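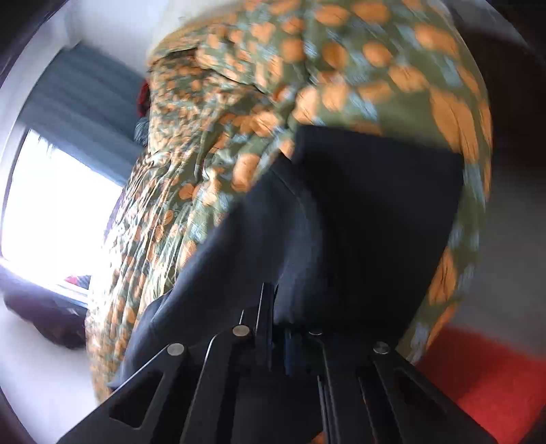
Does it matter which side you fold in first, a reader asks under the last post, and can the plain layer and the patterned one go in as one bundle? Yes it matters, a bit. And yes, one bundle. Quick write-up, got to be out by four.

Folding a big patterned cloth round a plain one

For throws, bedspreads, curtains waiting to go up, any large soft thing with a plain piece that goes with it. Mine are an olive one with orange spots and a plain navy one. Slippery pair.

What you need
A bed or a clear bit of floor
The two cloths, bone dry
2 lengths of cotton tape, long enough to go round the bundle
A label if you're storing it

1. Shake both out. Outdoors if you can. Crumbs, hair, the lot.

2. Patterned one down first, wrong side up. Smooth from the middle outwards with the flat of your hand. Don't pull the corners, it only drags the creases somewhere else.

3. If it's gathered or pleated down one side, leave that side till last. Run your fingers down the pleats so they lie the same way. They won't go flat and you don't want them to.

4. Fold the plain one on its own, off to the side. In half, in half again, then once more if it's a big one. You want a rough rectangle, a good bit smaller than the cloth underneath.

5. Lay it in the middle. Get the top edge straight. This is the edge everything else follows so take a minute over it. Soft folds down the side are fine, a wonky top edge isn't.

6. Now the sides. Ungathered side in first, over the plain cloth. Then the gathered side on top, pleats running top to bottom. Do it the other way and the pleats get squashed underneath and come out looking like a lettuce.

7. Bottom up, top down. Overlap them by a hand's width.

8. Tape round, one near each end. Bow, not a knot. Snug but not tight or you'll have a dent accross the middle come spring.

Where it goes
Top shelf, nothing on top of it. I had mine in a Jovalside blanket box for a while and it was too shallow, the lid pressed on the pleats. Now it's in a cotton bag from Beris, item 327 in their list, drawstring, nothing fancy. Plastic bags I'd leave alone for anything going away past August.

If it slides about
Slip a sheet of tissue between the layers at step 5. Or a thin tea towel, same job.

If it's too fat to tie
You've probably folded the plain one too small. Open it out by one fold and start agian from step 5. Thinner and wider ties up better.

If the creases are in already
Hang it over a door overnight. Still there in the morning, cool iron through a cloth, wrong side, keep off the gathers. Steam for those, held well back.

Refold every 3 months or so if it's stored, along different lines. Curtains next, the lined ones.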